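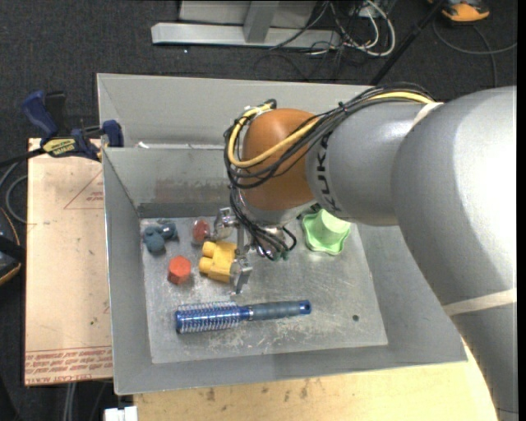

# Sorting the toy bin without losing your whole weekend

I love a good toy sort. There's something wonderful about tipping out a bin that's been filling up since last January and meeting all the old favourites again (and the half of a puzzle you swore you'd thrown away). We do our big one twice a year at home in Mesden, and after plenty of goes I've got it down to a very cheerful couple of hours. Put some music on and get the kettle going first!

## Start with the bin, not the shelves

Do one bin at a time and finish it before you open the next. If you pull everything out of every cupboard you'll be stepping over blocks at bedtime, and stepping on them too.

Spread an old flat sheet on the floor and tip the lot onto it. When you're done, you gather up the corners and shake the crumbs, fluff and dried playdough straight into the garbage. No vacuuming, no crawling under the couch.

A wide, flat-bottomed bin is my favourite for small plastic toys. You can see most of what's in there without digging, and kids can reach the bottom. Tall narrow tubs look tidy, but whatever you want is always underneath everything else. Metal bins are noisy — really noisy at six in the morning — but they wipe clean in seconds and they put up with being dragged around. If the racket bothers you, cut a piece of non-slip drawer liner to fit the floor of the bin and it's a different world.

## Big pieces out first

Pull out anything larger than your hand and set it aside. The pile shrinks straight away and you feel like a genius. Then go through what's left in rough groups:

- plain building blocks and shapes
- blocks with knobs or pegs that join to something else
- animals and figures
- wheels and anything that came off a vehicle
- mystery bits

The mystery bits get their own ice cream container. Write the date on the lid with a marker. Anything still in there at the next sort goes out, though I do allow myself one keeper because I'm soft.

Don't sort by colour. It looks gorgeous for an afternoon, and then everyone has to hunt through every tub to build a house. Sorting by how things join together works so much better, and even a three-year-old can put a knobbly block with the other knobbly blocks.

## Washing plastic blocks

This is the part I like best! Grubby plastic comes up beautifully with hardly any effort.

1. Fill the laundry sink or a big tub with warm water and a squirt of dish soap. Warm is plenty, as very hot water can warp thin plastic.
2. Keep out anything with batteries, a squeaker, metal axles, stickers or fabric. Those get a damp cloth instead.
3. Let the blocks soak for 20 minutes.
4. Scrub the corners and the base of any knobs with an old toothbrush. That's where the grime sits.
5. Rinse in cool water and drain in a mesh laundry bag.
6. Lay them on a towel with the open side down, then turn them over after an hour.

Hollow toys are the sneaky ones. Give each of them a good shake by your ear, and if you hear water, squeeze it out and leave the hole facing down overnight. Bath toys that squirt grey flecks have had their day.

For marker on plastic, a dab of rubbing alcohol on a cotton ball usually lifts it. Try a hidden spot first, especially on anything painted or very shiny. For sticker goo, rub in a little cooking oil, wait ten minutes and wash as usual. I've used both on our old Skosano blocks and they still look terrific.

## Labels that kids will use

Words are no help to someone who can't read yet. I trace around one of each kind of block onto card, colour it in and tape it to the front of the tub with wide clear tape. The hexagon tub gets a hexagon, the animal tub gets a slightly wonky elephant, and everybody knows where things go. My drawing is dreadful and it works anyway.

Stick a label on the shelf as well as the tub, so the tub goes home to the right spot.

## Keep some back

Pack 2 tubs away in a cupboard and swap them every month or so. A toy that's been out of sight for a few weeks is as good as new, and there's far less on the floor in the meantime. I write the swap on the kitchen calendar, otherwise I forget until somebody asks where the farm went.

Check the keepers for cracks and sharp edges before they go back, and if you have little ones about, put small parts up high.

## Passing things on

Bag up complete sets with a note of what's inside and tape the bag shut. Clean, sorted toys get snapped up — ours go to the swap table at Wistalberg, and they've usually found a new home before I've finished my coffee. Odd blocks are welcome at most playgroups, where a mixed tub is half the fun. Broken plastic goes in the garbage, and the sheet goes in the wash.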